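3.2 Work surface and board

All sorting tasks were done on one maple board, which we ordered from the joinery Grudatwood in February. The board is made from long planks joined edge to edge, and it was chosen by Birutė Butkienė from 14 candidate boards. Her first criterion was flatness. The second was the color of the wood, as earlier participants had told us that small blocks are hard to find on a dark or strongly marked surface. Maple is pale, and its grain disturbs the eye only a little.

The board lies on a blue perforated metal table (Figure 2). The regular holes of the table permit to fix the board in the same position after every cleaning, so the distances between the board and the edge of the table did not change during the study.
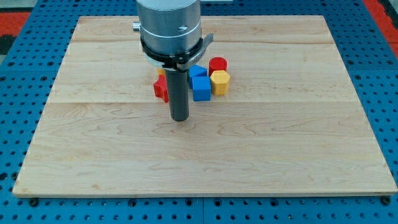 Figure 2. The maple board on the perforated table, with a group of colored blocks.

Before each session the colored blocks were placed together in one group, and the participant was asked to arrange them by color. We did not draw any lines or target areas on the wood. In the pilot study such lines were used, and 43 participants followed them even when the instruction said that the lines have no meaning.

The surface was wiped with a dry cloth between sessions. Edgars Lill checked the flatness again after 1,000 trials and found no change which would have influence on the results. One shallow scratch was sanded by hand, and the trials made before and after this repair are compared in Section 4.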